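Inverse model first, or feedback controller first?
Forum > Motor control and learning > General

grallness_fan
Just finished chapter 2 of the Grerholm notes and I'm hooked! The idea that the feedback command doubles as the error signal for the inverse model is lovely. But do you train the inverse model from scratch while the loop runs, or give it a rough start beforehand?

ShuzhenShen
From scratch, every time. Keep the feedback gains low and let it learn. My two-joint arm needed up to 800 trials before the feedback torque settled down, and watching that curve drop is the best bit.

traner_tom
Disagree, sorry! Low gains and an untrained network gave me wild swings for the first stretch. I pre-train on random torques (Tran's method, if you know the old Grallness toolbox) and then switch the loop on. It was tracking nicely by trial 138.

ShuzhenShen
Fair, but you're not counting the random torque runs. How many of those?

traner_tom
Er. 800. OK, point taken :) They're cheap to run though, and I can do them overnight.

DBaumgartner
Great thread. I'd side with Shuzhen on the theory. Random torques spend most of their time in postures you never need, and with a redundant arm you end up averaging over solutions that don't average well. Training in the loop only ever sees the movements you asked for.

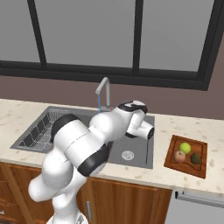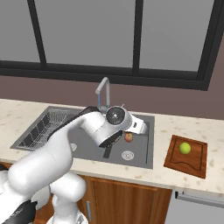
What I would change is the learning rate. Start it small and raise it once the feedback share begins to fall. I had it the other way round until December and couldn't work out why the network kept chasing its own mistakes.

grallness_fan
Brilliant, trying that tonight. Does the delay in the feedback path matter much?

DBaumgartner
Hugely! Put it in from the start or your results will look far too good.

traner_tom
Still pre-training mine. But I'll do a run your way and post both curves.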